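Arrêt de sécurité quand la pince descend dans l'évier

nhan_kim
Bonsoir à tous ! Je reviens vers vous avec mon souci, un peu long à raconter, pardon d'avance. Dès que le bras va chercher l'assiette dans l'évier de la dînette, il se met en sécurité : erreur 152, et il faut tout réarmer à la main. Sur le plan de travail, jamais rien.
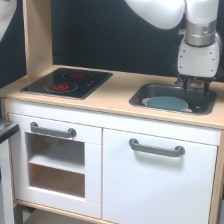

La pince à droite de l'assiette, dans le bac

Flestitz
Bienvenue Nhàn ! À mon avis tes doigts touchent le fond. J'ai connu ça avec Kundex – la hauteur du bac était mal saisie, et le bras forçait gentiment jusqu'à l'arrêt.

begay_f
Pas d'accord, désolé mon cher Flestitz. Un contact, chez moi, c'est le code 104. Je regarderais plutôt la limite d'effort du poignet. Et surtout, Nhàn, ne la monte pas à 100 pour avoir la paix !

nhan_kim
Promis, je n'y touche pas. Je remets une vue de la zone, si ça peut vous aider.
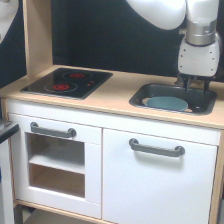 Même évier, bras en position basse

Flestitz
Mouais, je reste sur mon idée. Remonte le point bas de quelques millimètres et refais une série, ça ne coûte rien.

begay_f
Essaie, bien sûr, mais garde le journal complet, s'il te plaît.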